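Wash a printed tablecloth inside out, in cool water, and it will keep its reds for years. Wash it the other way and you will own a pink one, along with several pink shirts.

## Tablecloths, in order of regret

**Red wine.** Blot, don't rub. Then cold water from the back of the cloth, so the stain leaves the way it came in. Salt is mostly theater, though guests like to feel useful and it keeps them busy.

**Candle wax.** Let it harden, lift off what you can with a butter knife, then iron the rest into a paper towel. Change the towel before it fills up. Janka Říha skipped that step in February and now has a very even wax finish.

**Grease.** Dish soap, straight on, 12 minutes. Go and do something else.

**Soda.** Rinse it the same day. Dried sugar goes yellow under the iron, and then it's a feature.

## Before you strip the table

Take everything off first. Folding the lot into a bundle and shaking it over the bin looks efficient until you hear a fork go in. 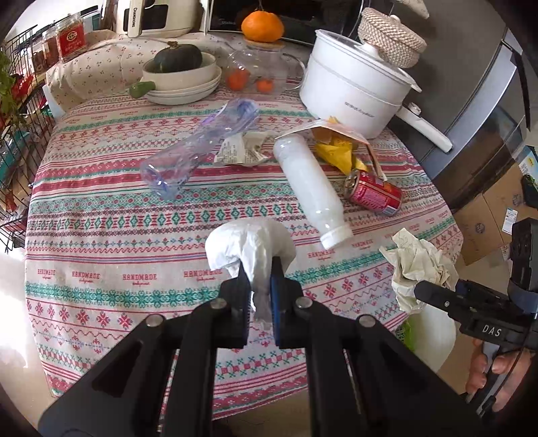
*Staltholm Residents' Club - Household Corner*

Bottles and cans go in the recycling once they're empty, caps according to whatever your building has decided this year. Receipts go in the trash - most are thermal paper and don't belong with the newspapers. Plastic bags can be folded flat and kept in a drawer, where they will breed.

Hang the cloth by its long edge and iron it while slightly damp, wrong side up. Round ones are best ironed from the middle out, with some swearing.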